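Sock tips from an open day

I went along to the Metell open day in October expecting to look at robots and came home wanting to tidy my sock drawer! One of the demonstrations was all about household chores, and socks got a lot more attention than I would have guessed. A person works a gripper in each hand, and the movements are used to teach a machine how to do the same job.

Watching somebody handle laundry without fingertips makes you notice how much fiddling we do at home. I asked plenty of questions and picked up a few habits worth stealing. 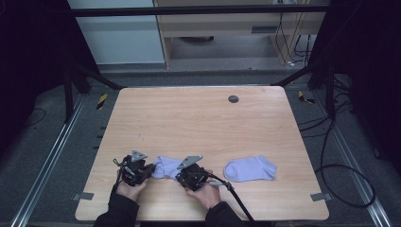 Clear a proper flat surface first. I used to pair socks on the bed, where they slide into the doona and vanish — a bare table is so much quicker.

Lay one sock flat, smooth it from cuff to toe, then put its mate on top with the heels lined up. Fold in half, and in half again if they're long ones. Ankle socks only need the one fold.

Skip the tight ball with the cuff turned over. It stretches the elastic, and my favourite pair went baggy that way.

Match by colour near a window. Navy and black look the same under my laundry light.

Keep the odd ones in a small bag by the machine and go through it every 2 weeks. I had 6 singles in mine and found partners for all but one.

Next on my list is tea towels, same table, same method.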